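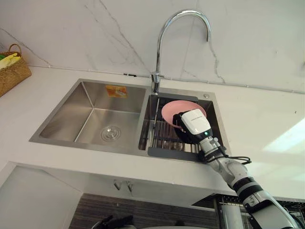
Pink plate over the right-hand side of the double sink

Print | E-mail

Ticket 205 – Trorkeo tap, low pressure on hot

27/10/2025. Hot side down to a dribble again, cold is fine. I cleaned the filter in June and got four good months out of it! Tried the isolation valve first – fully open, so no luck there. Took the hose off and found grit in the washer. Rinsed it, refitted it, and a jug now fills in eight seconds. Leaving this open until the new washer comes from Flurkari.

Comments

Josiane Lacroix: Same grit here, mine was the hose lining breaking up.

Zoriana Zakharchenko: Which size washer did you order?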